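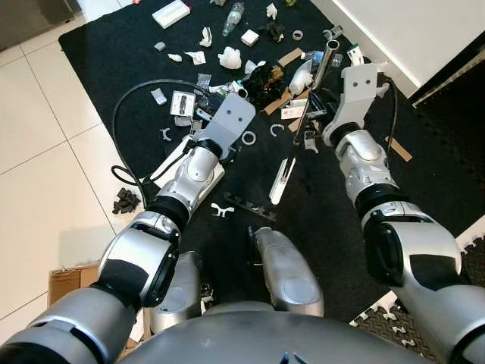
Figure 4.1 A cluttered mat as it appears to the head camera, with both arms reaching in.

Chapter 4
Deciding What to Pick Up First

Spend a few minutes looking at Figure 4.1 before you read any further, and try to plan the job yourself. You have two arms, each with a plain grey gripper, and a black mat covered in odds and ends: a long metal tube, wooden sticks, crumpled tissue, a bag or two, a loop of cable. Which thing would you take first? Most of my students say the tube, and when I ask them why, they say that it's in the way of everything else. I think that's a perfectly sensible answer, and a good part of this chapter is spent working out what a program would have to know before it could give the same one.

In Chapter 3 we treated perception as a service. We asked for objects and got back a tidy list, each with a label, a mask and a pose, and we planned as though the list were true. That was fair enough for building blocks on a bench (and I hope you enjoyed getting them into their colours, because life gets messier from here on). With clutter, the list is a set of guesses, some good and some dreadful, and the planner has to be written so that it can live with them.

4.1 What the wrist camera adds

The head camera gives us the lay of the land, but it looks past the arms, and the arms are forever getting between it and the very thing we want to grasp. So our software keeps a second view from the wrist, closer in, and merges the two. Closer isn't always clearer, mind you. In the wrist view that follows, a glossy black surface on the right gives back reflections of the objects, and a detector that knows nothing about mirrors will cheerfully report two white shapes over there and ask the planner to go and fetch them. The genuine clutter is on the left, white scraps showing up nicely, darker things sinking into the background.

When Jarrah Doolan and I wrote the first version of Galler, the small planning library used throughout this book, we thresholded the wrist image at a fixed brightness out of 255 and were rather pleased with ourselves. It found every scrap of tissue and lost nearly everything dark. The version you'll be using keeps a confidence for each mask and lets it fall when the two cameras disagree, and you'll write that part yourself in Exercise 14.
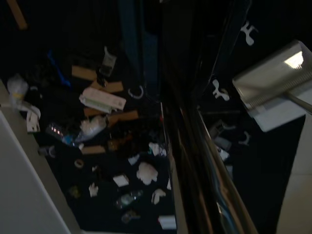 4.2 Shiny things and the depth map

Metal deserves a section to itself. Depth sensing from stereo works by matching a patch in one image to the same patch in another, and a polished surface spoils the match by showing each camera a different piece of the room. Have a look at the chrome tube in the next view, with its golden highlights down one side and dark reflections along the lower length. The rim of the open end is bright and crisp, and a fitted ellipse there gives us a usable position and a fair idea of which way the tube points. Along the body we'd do better to trust the outline and a cylinder model than any single depth reading. Hemi Cartwright's routine for this is in the Kereama folder of the course files, all 18 lines of it, and I'd encourage you to read it before you run it.

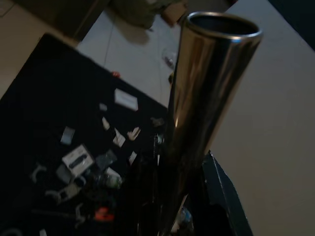
4.3 Ordering the picks

Now we can come back to the question we began with. Let each detected object be a node in a graph, and draw an edge from A to B whenever A must be moved before B can be reached. If the graph has no loops, a topological sort hands us a workable order and we can all go and put the kettle on. Loops do turn up, though - a stick lying over a packet that is itself resting on the stick's other end - and then the planner has to choose an edge to break, accept a small disturbance, and look again after the move. We'll start with the loop-free case and a hand-drawn graph of five objects, so have a pencil ready.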